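Why Does Your Voice Echo in Some Places and Not in Others?

Posted 12/30/19 in Curious Kids Corner

Have you ever yelled "HELLO!" in an empty gym and heard the gym yell back? I have. I'm a grown-up with a library card and a mortgage, and I still do it every single time.

I got thinking about echoes again in October, when my family moved into a new apartment in Julorwood. On the first day we had no furniture yet, no rugs, no curtains, nothing. My son Rhodri dropped a spoon in the kitchen and it sounded like somebody had dropped a whole drawer of them. He dropped it again to check. Then his cousin Eleri wanted a turn. By lunchtime I had heard that spoon a lot, and I'd decided to write this page.

So let's talk about sound!

What sound is

Sound is a wiggle. When you pluck a rubber band, it wiggles back and forth really fast, and it pushes on the air next to it. That air pushes on the air next to it, and so on, all the way to your ear. Inside your ear is a thin bit of skin called the eardrum, and when the wiggling air reaches it, the eardrum wiggles too. Your brain takes that wiggle and says, "Oh, a rubber band."

(Put your fingers gently on your throat and hum. Feel the buzz? You're feeling your own voice being made.)

Sound travels fast. In ordinary air it goes over 1,000 feet every second, so if you clap your hands in your bedroom, the sound gets to the wall before you've even started to wonder where it went.

What happens when sound hits a wall

Think of a rubber ball. Throw it at a brick wall and it comes right back to you. Throw it at a big pile of pillows and it goes "flup" and drops. Sound is a lot like that ball. Hard, smooth, flat things send it back. Soft, squishy, fuzzy things soak a good part of it up.

A fuzzy blanket is full of tiny spaces. The wiggling air goes into those spaces, rubs against all the little threads, and gets tired out. The wiggle turns into a teeny, tiny bit of heat. You can't warm your toes by yelling at a blanket, though. Rhodri asked, so I'm telling you too.

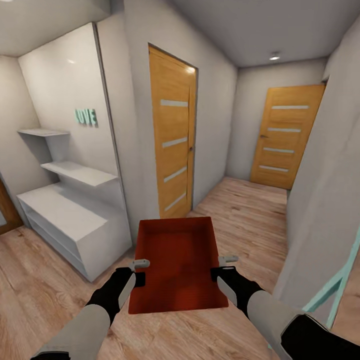
Hallways are some of my favorite places to make noise. The sound heads off down the hall, but it also keeps bumping the wall on one side and then the wall on the other, back and forth like a pinball. A narrow one with bare gray walls and a pale, hard floor is just right for it, as there isn't much there to soak the sound up. Try a hallway like that with one loud clap and listen for the little "zing" that comes after it. Put down a thick carpet and hang up a row of winter coats and you'll have a harder time hearing the zing at all.

Echo or reverb?

Now I'm going to get a tiny bit picky. When sound bounces around a room and all the bounces arrive squished together, so that your voice seems to hang in the air, the word for it is reverberation. It's a big word. You can say "reverb" for short, and musicians do.

An echo is when there's a gap. You shout "hello," there's a moment of quiet, and then you hear "hello" again, all by itself. For that you need to be far enough away from the wall. If you're too close, the bounce gets back so quickly that your brain mushes it together with the first sound. A distance of 90 feet works nicely, and a big brick building or a cliff is the best thing to shout at.

When I was nine, my uncle Meirion took me to the quarry at Kneath. We stood way back behind the fence and he shouted his whole name, Meirion Wynne, as loud as he could, and the quarry said "Wynne" back to him. I asked why it had forgotten the first part. He said the quarry was rude. What really happened is that the echo of "Meirion" came back while he was still shouting, so we couldn't hear it over him. Only the end of his name got a quiet spot to itself. Try that one if you ever find a good cliff. Short words are best!

Animals that use echoes

Bats do it. They fly around in the dark making super high squeaks (most are too high for people to hear) and they listen for the bounces. A bounce that comes back quickly means something is close. That's how a bat can find a moth at night. Dolphins do the same kind of thing underwater with clicks. The name for this is echolocation, and if you say it three times fast you get a prize from me, which is a high five.

Try it yourself: the box test

You need:
A cardboard box, big enough to put your head near
A kitchen timer or anything that ticks or beeps
A bath towel

Set the box on its side and put the timer in it. Sit in front of the open end and listen. Now take the timer out, line the box with the towel, and put the timer back on top of the towel. Listen again from the same place. What changed? Does it sound quieter, or duller, or both?

Then swap the towel for something else. Try newspaper, a sweater, aluminum foil, a pillowcase full of socks. Eleri made a chart with smiley faces for loud and sleepy faces for quiet, and the socks got three sleepy faces.

One more thing to try: stand in your bathroom and sing. Then stand in your closet with the clothes all around you and sing the same song. I sound like a star in the bathroom. In the closet I sound like me.

Next month I'll be answering a question from Caradog in Ilby, who wants to know why his ears pop on the mountain road.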